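The **Kestum Kitchen Challenge** is a student robotics competition in which teams program a robot arm to assemble a hamburger from ingredients set out on a table. It grew out of an automation course at Udano Technical College and is held each March. Teams are judged on the finished sandwich and on the condition of the work area at the end of a run.

## Format

Each team has 10 minutes for a run and may make 2 attempts. Arms must be mounted beside the table before the clock starts, and no team member may touch the food or the tray once the arm has moved. A dropped ingredient stays where it lands unless the arm can pick it up again.

The order of assembly is left to the team. Most start with the lower bun and greens, which are the hardest to place neatly, and finish with the upper bun.

## Station layout

The food station is the same for all teams in a given year. Early versions of the rules had the ingredients lying flat, and many grippers could not get a finger under a slice without tearing it. Current stations use clear plastic rails and holders beside the tray, so that buns and patties stand on edge and can be taken from the sides. Thin red rods are part of the layout as well, with the clear arms of the holders joining them at right angles.

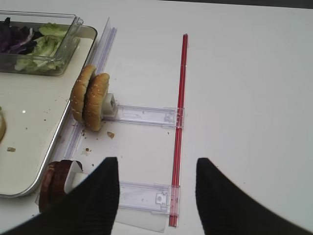 Loose vegetables have been a point of debate in the competition from its first year. Shredded cabbage and chopped lettuce are supplied in a shared clear container at the far end of the tray, and teams may decide how much of either to use. Tomato slices are stood upright against a divider. Sauces are not allowed, after a season in which cleaning the grippers took longer than the runs.

## Gripping and placement

The patty is worth the most points of any single ingredient. It has to be held firmly enough to lift but not so hard that it breaks, and it must be turned from its upright position to lie flat on the bun. Teams have tried ribbed fingers, soft pads and a slow tilt against the bun itself.
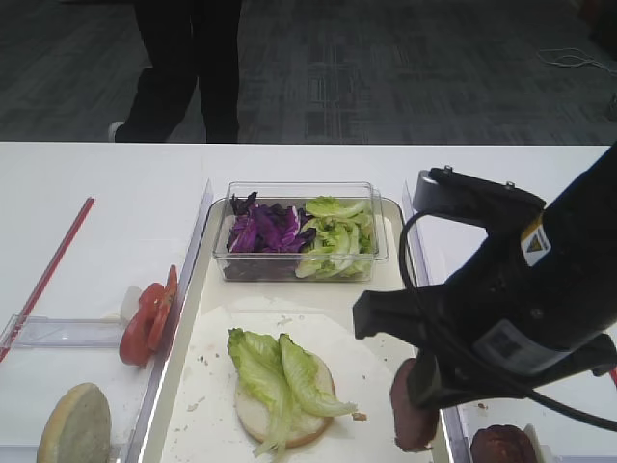 *A gripper holding a patty on edge beside the tray. The open bun already carries lettuce.*

Two general approaches are common. Some teams record fixed positions and depend on the station being set up exactly as specified. Others train a controller on demonstrations, in which a student guides the arm through the task many times. The Agbeko team used 306 demonstrations for its entry and published its notes for later classes.

## Scoring

A run is scored out of 47 points. Points are given for each ingredient placed on the bun, for centering, and for keeping the stack upright. Judges deduct points for food left on the table and for moving the tray. Crumbs are ignored.

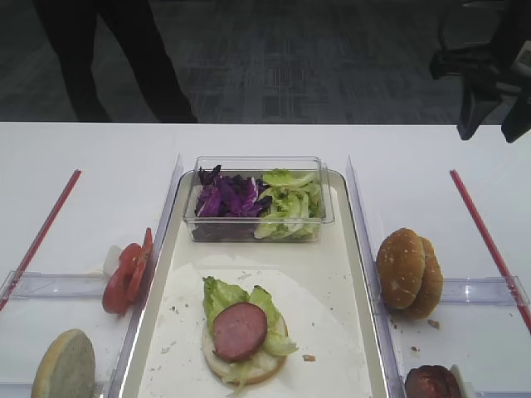

*A partly built sandwich, with a round slice of sausage on the lettuce.*

## History

The rules were last rewritten on January 21, 2018, when the Zeltach workshop took over the making of the stations. Before that, each school built its own, and scores from different sites could not be compared.

## See also

- Educational robotics
- Pick and place
- Robot end effector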